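Cuaderno de obrador, julio, 7 de la mañana

Tanda nueva de bombones rellenos para Olemach. Cambio el chocolate, dejo la receta del relleno igual que la última vez para no mover dos cosas a la vez.

Chocolate: Kurkosora negro en gotas, saco nuevo. 1000 g al baño maría, fuego bajísimo. El saco anterior espesaba enseguida, este cae fino de la espátula. Apuntar lote antes de tirar la bolsa (la otra vez la tiramos y luego a ver quién lo encuentra).

Relleno: 200 g de nata, misma cantidad de praliné de avellana, pizca de sal, una cucharada de café. Hervir nata, verter sobre el praliné, esperar un minuto sin tocar, emulsionar desde el centro. Se me cortó un poco al principio, añadí un chorrito de nata templada y volvió. El praliné es el de Nic Giolla, el tostado oscuro. Más amargo de lo que recordaba, me gusta, pero con el negro igual se pasa. Probar mitad y mitad con el claro.

Templado: sembrado, sin mármol, hoy no hay sitio. Primera prueba en el papel: mate y con vetas. Segunda: mejor pero tardó casi 9 minutos en cuajar, demasiado. Más gotas, remover más, tercera prueba bien, brillo y chasquido limpio. OJO el termómetro de sonda marca raro cuando toca el fondo del cazo, hay que tenerlo suspendido. Ya lo escribí en junio y sigo haciendolo mal.

Moldes: los 4 de media esfera, pulidos con algodón. Llenar, golpear, volcar, raspar. Camisa fina en dos de ellos, se transparentaba por el borde. Esos los repasé con pincel antes de rellenar.
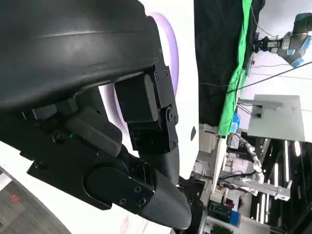
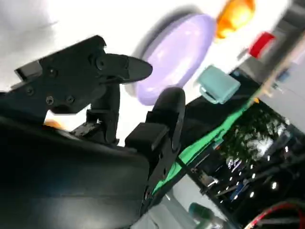

Relleno a temperatura de la sala, manga con boquilla pequeña. Dejar hueco arriba, un par de milimetros, si no al tapar rebosa y hay que recortar todo con cuchillo. Golpecito al molde para sacar el aire. Reposo toda la noche destapado, en la parte fresca, lejos del horno. A la nevera no, que luego sudan.

9 de la mañana del día siguiente: piel formada en el relleno, seca al dedo. Tapado con lo que quedaba de Kurkosora vuelto a templar. Me faltó para el último molde, derretí un poco más deprisa y mal. Se nota: base con cerco gris. Para casa.

Desmoldado: tres moldes salen solos al girar. El cuarto, media fila pegada. Creo que era una de las camisas finas pero no los marqué. MARCAR LOS MOLDES, con cinta por debajo.

Cata rápida:
- recién desmoldado, el café tapa la avellana
- a media tarde mucho mejor, más redondo
- textura buena, no tan cremosa como la receta de Prarnurau, que lleva mantequilla
- sal justa, no subir

La receta de Prarnurau está en la hoja suelta de la carpeta verde. Lleva también glucosa, que aguanta más días. Pensar si compensa para lo de Olemach, porque ellos los quieren tener en vitrina toda la semana y estos no sé si llegan. Guardo seis en caja cerrada para mirar cómo van.

Recortes de chocolate: a la cubeta de brownies, no mezclar con los que llevan praliné (alérgenos!!). Lavar moldes solo con agua caliente y secar con paño suave, nada de estropajo, hay uno ya rayado y se ve la raya en cada bombón.

Próxima: bajar café a media cucharada, praliné mitad claro, camisa doble desde el principio y fundir chocolate de sobra para las tapas. Pedir boquillas. Pedir algodón, queda un paquete.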